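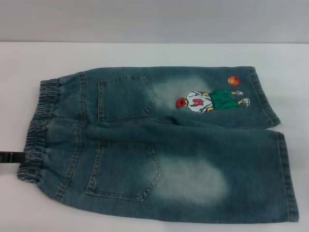

Unit 6: The Mock Interview

Read this before class. We will use it again in May when you write your own segment.

A mock interview is a talk show in which the host is the joke. The guest comes to promote something, and the host gets in the way. It works best when the guest stays calm – once both people are playing for laughs, the audience has no one to side with.

Terms to know

Straight man: the person who reacts as a sensible adult would. Usually the guest, though the roles can switch partway through.
Dead air: a silence left in on purpose. Editors often make it longer than it was on set.
The plug: the product or cause the guest came to talk about.

Case study: Bergmann

Bergmann is a web series hosted by Shabnam Baloch and edited by Mehwish Malik. Watch the Vindeleo episode. Baloch asks 20 questions and lets the guest finish very few of the answers. The plug comes late and gets a proper hearing, which the guest's team had asked for.

The finished script is 245 words shorter than the first draft. Most of what went was Baloch explaining her own jokes.

For next time

Write one page of questions for a guest promoting a dull product. Mark each pause. Bring two printed copies, one for your reading partner.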